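Looking After a Desktop Computer at Home
Household guidance from the Cindusthorpe Repair and Reuse Service

Dust is the most common cause of a noisy or slow desktop computer, and it can be removed at home with ordinary tools. Residents are advised to clean the inside of the case once a year, and twice a year where there are pets or smokers in the household. February is a suitable month, before the warmer weather puts more strain on the fans.

Before you begin

Shut the computer down fully, switch it off at the wall and unplug every lead. Hold the power button in for 5 seconds. Wait until the case feels cool, then move it to a firm, well-lit surface. Carpets should be avoided. Touch a bare metal part of the case before reaching inside, and do so again each time you return to the work.

Most tower cases open from the side. Lay the tower flat with the removable panel facing upwards, and keep the screws in a saucer or an egg cup.
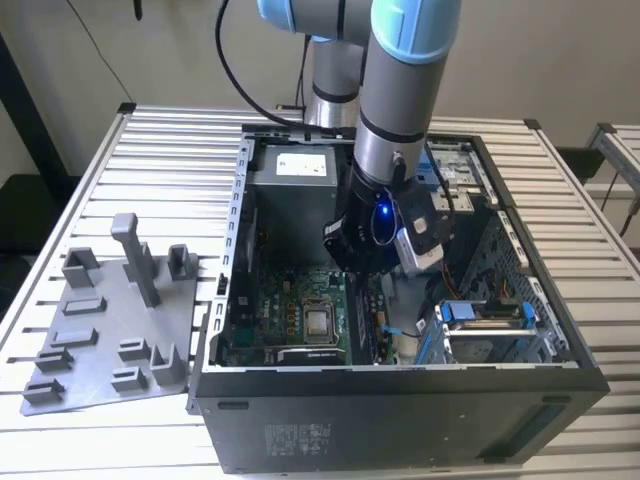
Use a soft, dry paintbrush, 2 inches wide, to loosen the dust, working from the top of the case towards the bottom. Hold each fan still with one finger while brushing the blades. Short bursts from a can of compressed air will clear the corners; the can must be kept upright. A household vacuum cleaner should not be used inside the case — the nozzle can build up static.

Filters and vents

Foam filters may be rinsed in lukewarm water with a drop of washing-up liquid. Leave them to dry overnight before they are put back. Wipe the outside vents with a cloth that is barely damp.

Cables

Check that every plug is pushed fully home. Loose cables may be gathered with a reusable tie, well clear of the fans. Do not open the power supply under any circumstances.

Advice and disposal

Bindu Iyengar answers written enquiries about home computers. Machines that are no longer wanted may be handed in at the Esdale counter, with the power lead taped to the case. Personal files should be copied and erased beforehand — the counter cannot do this on a resident's behalf. Empty air cans are accepted at the same counter, but part-full cans are not.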